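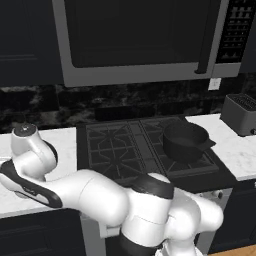

Cooktop and microwave, dark cabinets either side.

About Altden

We're a small photo sharing and critique site. Black and white mostly, colour welcome, birds more than welcome. You post a picture, people look at it properly and tell you what they think. Been going since a wet December when Ysaline Riviere got fed up with thumbs-up buttons and wanted actual sentences under her heron shots.

How it started

Ysaline had a folder of herons and no one to show them to. Heike Kohlhase had the server space and a lot of opinions about grain. They'd met in the comments of an older site (gone now, sadly, along with everybody's galleries) and swapped prints by mail for a while. The first version of Altden was a page with 14 pictures on it and a box underneath each. That was it. No logins even. The spam was awful.

Now there are 873 members. Mostly hobby people. A few who sell prints, one or two who used to shoot weddings and would rather not talk about it.

What we do

Galleries. Everyone gets one. Upload up to 4 pictures a day, please don't dump the whole card.

Comments. The main thing. Try to say something about the light, the crop, the moment, whatever caught you. "Nice" is fine once in a while, we all get tired.

The Friday walk. Each week someone picks a word (feather, kerb, steam, neighbour) and you go out and shoot it. Post by 9 pm your own time, we're not fussy about time zones. No prizes. The best ones go on the front page til the next lot.

Print swap. Twice a year. You get a name, you mail them a print, somebody else mails one to you. Small ones only, the postage is getting silly.

Stavano. Our name for the slow room. Film, pinhole, contact prints, anything that took you ages. Heike looks after it and she'll answer questions about developer at any hour, pretty much.

Who runs it

Ysaline does the front page, the welcome notes and the monthly letter. Shoots gulls, herons, wet streets. Always after more contrast. Will tell you your horizon is crooked, nicely.

Heike does the tech, the backups and Stavano. Shoots harbours and old cranes on medium format. If the site is down she already knows, no need to email three times.

There are 2 of us, so replys can take a few days. Longer in summer.

What it costs

Nothing to look, nothing to post. If you want the bigger uploads there's a Cordier membership, paid once a year, and that covers the hosting. Cordier people also get their name in grey instead of black. We thought it would be gold but gold looked terrible.

No ads. We tried them for a month and every bird picture had bird seed under it.

House rules, short version

Your own pictures only.
Be kind but be useful.
Don't crowd nests. If a bird has flown off because of you we don't want to see the photo.
Ask before you post somebody's kids.
Borders and watermarks if you must. Keep them small.

Your photos stay yours. We don't sell them, don't licence them out, don't put them on mugs. If someone wants to use one we pass on the message and you sort it out between you.

Jillis

People ask. Jillis is the little magazine we put together from the year's favourites. Printed, stapled, black and white throughout. Colour work gets converted only if you say yes. Members vote, then Ysaline changes the order around til it flows. Back issues are mostly gone, write and we'll have a look in the cupboard.

Getting in touch

Use the contact form, it goes to both of us. Lost password, Heike. Front page, walks, Jillis, anything about gulls, Ysaline. If you're new, post one picture and comment on a couple of others, that's the quickest way in. Someone will say hello, usualy by the evening.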